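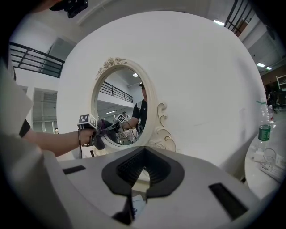
## Working with the hand grippers near a mirror

We build our two grippers at home with printed parts, and Gaétan Gosselin helps with the wiring. These are my notes for this month.

- Before you start, turn the marker cube on its mount by hand. If it moves, tighten the screw. A cube that turns a little will spoil all the positions after it.
- A mirror shows every cube a second time. In the software, set a limit for distance, so that the reflected cube is ignored.
- Leave the thin cable some slack, but look where it hangs. It likes to catch small things on the table.
- Close the jaws slowly when they are near glass.
- Wipe the rubber pad with a damp cloth after every 100 grasps. Change it at 3000.
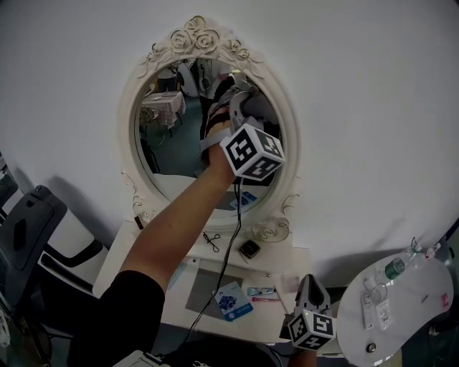 *Gripper at the oval mirror, with the cable hanging over the dressing table.*

Lucie McKinnon asked which ties I use for the cable. They are the small ones from Korwood, 12 in a bag. Please do not pull them too tight.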